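Getting floor tape marks off carpet tiles?
Print this page | E-mail to a friend

Shanthi Dissanayake
We've marked out desk spots on the carpet at work with bright yellow tape, and it all has to be gone by August. The tiles are a speckled charcoal with a paler grey walkway through the middle. I pulled up a test bit in a corner and it left a gummy line. Help!

Hotby
Warm it with a hair dryer on low and peel slowly, keeping it flat to the floor. Leftover goo comes up with a bit of white vinegar on a rag. Dab, don't scrub, or you'll fuzz the fibres.
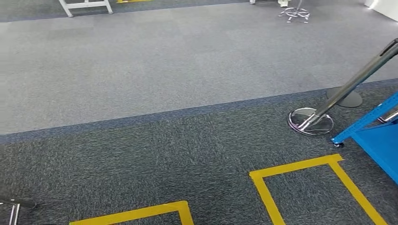 Will vinegar change the colour of the dark tiles?
Mine stayed the same colour, but try a spare tile first and leave it overnight.

Bramside
just swap the tiles, they lift out. we did 4 and you can't tell

Comments (2)

Noseo: Swapping only works if you've got spares from the same batch! Ours were a totally different grey, looked awful.

Shanthi Dissanayake: Found a box of spares in the storeroom, so I'll test the vinegar on one of those tonight. Thanks all :)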